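Kulia Swap Shelf: your questions, answered with as much patience as we have left

The Kulia swap box has been going for 8 years and the same questions come in every month, so they now live on a page. Please read it before emailing. We will know if you haven't.

What is the swap box?

It's a cardboard box. You put in things you don't want and take out things you do. When the box is full or somebody has sat on it, we get another box. There are usually 2 on the go, one for household odds and ends and one for packets, wrappings and craft bits, and the line between them is a matter of lively disagreement.

Where do I find it?

In the back room at Kulia, through the door that says Pull and needs pushing. The room is open from ten in the morning until four, and until seven in July, when people clear out sheds.

Do I have to bring something to take something?

No. We tried that in the first year and ended up with a great many single gloves, handed over as the price of admission.

How much can I take?

What you can carry in one go without help. Please don't bring a trolley. The person who brought a trolley knows that this paragraph is about them.

What can I put in?

Anything clean and whole that would go in a carrier bag. Bottles with lids, bags, fabric, unopened packets, gift wrap, kitchen bits, stationery, string. String goes within the hour, and we have stopped trying to understand it.

What can't I put in?

Food that has been opened. Medicines. Knives. Anything with liquid still in it, including liquid you believe to be only water. Paint. Candles that have been lit, unless there's a decent amount left, in which case use your judgement and we'll use ours.

Large items don't go in the box either. A chair isn't a swap box item even if it folds. If you have furniture to pass on, put a card on the board by the kitchen and take it down again once the thing has gone. At the time of writing the board is offering a wardrobe that left two winters ago.

My thing is still in its plastic. Should I unwrap it?

Leave it wrapped. People like a thing in its wrapper. It keeps the dust off and it suggests that you never wanted it in the first place, which is a comfort to the next owner.

If the wrapper is torn, take it off and carry it away with you. Loose plastic breeds in the bottom of the box. The same goes for empty bags: one folded bag is a donation, a scrunched one is litter with ambitions.

Can I leave things in a bag inside the box?

You can, but nobody looks inside bags. Tip the contents out, fold the bag and put it down the side. If the contents are small enough to vanish (buttons, hooks, beads), use a jar with a lid.

How should I pack the box?

Heavy things on the bottom, soft things in the corners, bottles upright against a side. Dark fabric should be folded with a corner showing. A rolled-up black bundle could be a coat, curtain lining or a very old umbrella, and people will leave it alone on the grounds that any of these might be true.

Bright things can go anywhere. A shiny packet will find a home by lunchtime whatever is in it.

Can I write on the outside of the box?

The boxes come to us secondhand and most have writing on them already. Ignore it. It tells you what was once inside, and every so often somebody goes home disappointed. If you need to leave a message, use a sticky note.

Why are the flaps always open?

A closed box gets taken for a parcel. One of ours was signed for, taped up and put with the outgoing post, and got as far as the Larkora depot before it was missed. It cost us 65 pence in phone calls and a good deal of dignity.

Why doesn't the box sit straight?

It sits however the last rummager left it. We used to straighten it. You may straighten it if you like. 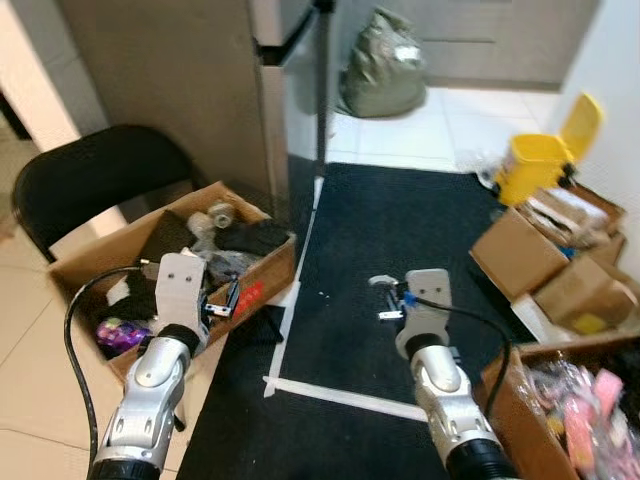 Skorent wrote in to ask why we don't buy proper plastic crates with labels and have done with it. We did look into this. A crate of the right size costs more than the contents of the box have ever been worth, and when we borrowed one for a fortnight people took it for the recycling and filled it with yoghurt pots. Cardboard says "help yourself" in a way that grey plastic doesn't. Skorent has replied that yoghurt pots are useful for seedlings. We accept this point and would still like no more yoghurt pots.

Is anything ever thrown out?

At the end of each month we go through what's left. Clean fabric goes to the rag bag, bottles to the bottle bank, and anything that has survived three months is taken home by whoever is on the rota and quietly put back in the following week. We have met the same fondue set on at least four occasions.

Can I reserve something?

No.

Can I get something back? I gave it away by mistake.

Come quickly. If it's there, it's yours. If it has gone, we can put up a card, and people are generally decent about it. A green scarf and a tin of foreign coins both came home this way. A jigsaw came home too, 50 pieces lighter.

Does the Kong Street box work the same way?

Kong Street has its own box and its own rules, which include a sign-in sheet. We wish them well. Please don't carry their leftovers over to us to save yourself the walk to the tip. We recognise the jam jars.

I've got a question that isn't here.

Leave a note in the tin by the door, or ask whoever is in the back room. If it's about string, there isn't any.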